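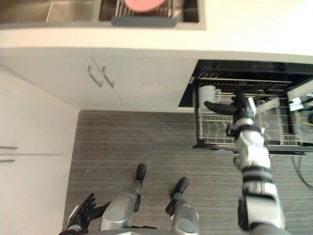
Last updated: May, 9:40 am

Hard water and the small-town kitchen

Water drawn from limestone carries dissolved calcium and magnesium, and when it is heated some of that load comes out as scale. In Sirnton, where the town supply has always come from bores on the Punau side of the ridge, the effect shows up on kettle elements, in shower heads and along the spray arms of dishwashers. The local hardware store gives descaler a shelf of its own.

Hardness is normally reported in milligrams per litre as calcium carbonate. It is a convention of measurement, and the figure says little about how a given appliance will behave. Temperature matters more. Bicarbonate stays in solution in a cold pipe and breaks down as the water warms, which leaves the hot side of a house to collect most of the deposit. A cold tap can run for decades with a little crust on the aerator while the heater behind the wall loses efficiency every year.

Dishwashers deal with the problem in one of two ways. Some models have a built-in softener, a small chamber of resin beads that swaps calcium and magnesium for sodium and has to be recharged with coarse salt. Others rely on the detergent, which contains compounds that hold the minerals in suspension until the drain cycle. The first type needs its hardness setting adjusted when it is installed. Installers in Sirnton report that the setting is usually still at the factory default when they are called back to look at cloudy glasses.

Cloudiness has two causes and they are often confused. A mineral film dissolves in white vinegar. Etching does not, as the surface of the glass itself has been worn, and it is more common where the water is too soft or the detergent dose too high. A glass left in vinegar for 3 minutes will generally show which of the two is present.

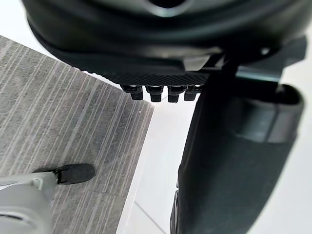
Vol. 40, No. 2

Whole-house softening is the more expensive answer. The Bulon estate, built on the low side of town, was plumbed for it from the beginning, with a softener in each garage and a separate unsoftened line to the kitchen cold tap and the garden. The arrangement keeps added sodium out of drinking water and avoids spending salt on lawns. Retrofitting an older house to the same layout is slower work - the hot and cold branches often split under the floor, and finding the split takes longer than fitting the unit.

The neighbouring town of Lobo took a different path and blends its bore water with water from a surface reservoir. The blend varies with the season. Residents who set their appliances in winter find them wrong by late summer, when the reservoir is low and the bores carry more of the supply. The utility prints the current hardness on each bill, beside the meter reading.

For households without a softener, storage temperature is the simplest control, though it has a lower limit. Tanks must be kept hot enough to suppress bacteria, and a tempering valve is used to bring the water down to 50 degrees for bathroom outlets. Turning the tank itself down to reduce scale is not recommended. Flushing the tank yearly removes loose sediment, and the sacrificial anode should be inspected at the same visit.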